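Piltlow Strap and Fabric Handling Station

Home / Equipment / Benchtop Handling / Piltlow

Product code: PL-356
Built to order by Grurnis
Page last updated 04/11/2025

If you run a sewing room, a canvas shop or any sort of workplace where people spend a good part of the day holding one bit of cloth still while they do something to another bit, you already know why we started on the Piltlow. Straps, webbing, ties and closures all need to be picked up, drawn out, lined up and held, over and over, and the person doing the holding is usually someone who could be getting on with the stitching or the checking. We wanted a second pair of hands for that person, one that fits beside an ordinary bench and doesn't need its own room.

What the Piltlow does

The Piltlow is a single robot arm with a two-finger gripper, set up for soft goods. It takes hold of the loose end of a strap or strip, draws it to where you've taught it to go, and keeps it there until the operator presses the release pedal. It can do the same for the edge of a panel. It copes quite nicely with webbing, hook-and-loop tape, cotton tape, light canvas and most woven lining fabrics, and rather less nicely with very slippery satins, which we'd ask you to send us a sample of before you order (we mean that kindly – we have had some long afternoons with satin).

A small camera rides at the wrist and shows the gripper's own view on the bench screen. Operators tell us this is the bit they end up using more than they thought they would. You can sit at your own machine, glance across and see whether the strap is sitting between the fingers the way you want it, without getting up and walking around to the other side.

What changes for the people at the bench

We'd be doing you a disservice if we talked only about the machine. When a Piltlow goes in, the day changes shape a little for whoever works next to it, and it's worth talking that through with your crew well before delivery.

The first thing most people notice is that there's less gripping. Pinching a strap flat between finger and thumb is a small job, but it adds up over a shift, and the operators in our own workshop were glad to hand it over. The second thing is the rhythm. The arm works at its own steady pace, and for the first week or so that pace will feel either too slow or a touch bossy, depending on the person. There's a speed dial on the pendant with 7 settings, and we encourage everyone to find their own and to change it whenever they like. It remembers a setting for each operator, so the early shift doesn't have to put up with the late shift's preferences.

The third is that somebody will become the one who teaches it new jobs. Please make that a proper part of their role, with time set aside for it. Teaching a new strap length is done by guiding the arm by hand and pressing save at each point, and a sewer who knows the product will nearly always do it better than a visiting technician. We include training for two people in the price, and we're happy to train more.

Jobs do shift about. In our own shop in Jesik, nobody's hours were cut when the first stations went in, and two of our sewers moved over to sampling and repairs, work we'd been falling behind on for ages. We can't promise how it will go in your workplace, but we can put you in touch with ours and you can ask them whatever you please.

In the box

Arm, wrist camera and two-finger gripper
Bench clamp and cable guides
Teaching pendant
Release pedal
Spare pair of gripper fingers
One roll of finger tape
Printed setup guide and a one-page version for the wall

Specifications

Reach: 94 cm
Gripper: two fingers, powered, adjustable grip
Speed settings: 7
Power: standard wall outlet
Controls: pendant, foot pedal, bench screen
Software: Cù, included, with updates for the life of the station
Price: $2954 per month on lease, training and service included

Looking after it

Lint is the great enemy, as it is of everything else in a sewing room. Brush the fingers down at the end of each shift and wipe the camera cover with a soft dry cloth. The finger tape is meant to wear, so peel it off and replace it when the grip starts to feel vague. Scuffs and marks on the plastic are only cosmetic and won't hurt your fabric, but if you can feel a burr with your fingertip, swap in the spare fingers and drop us a line.

Once a month, check that the bench clamp is snug and that no cable is rubbing. The Cù software will put up a reminder, and you can tell it to wait until the job in hand is finished.

Ordering and trials

Lead time changes with the season, and March is always our busiest month, so do get in early if you'd like a station running before winter. We offer a trial on your own floor with your own materials. Send us a metre or two of whatever you work with and a few words on how the job is done now, who does it, and what they'd most like to be rid of. A note from the operator in their own words is more use to us than a process chart, though we'll happily read both.

Freight is quoted separately. For parts, extra finger tape and pendant covers, please see the Piltlow accessories page.
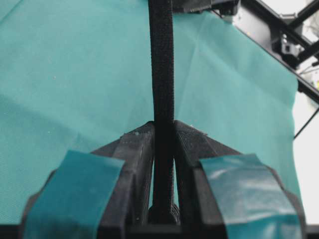

Wrist camera view: black strap held between the taped gripper fingers, with teal fabric behind.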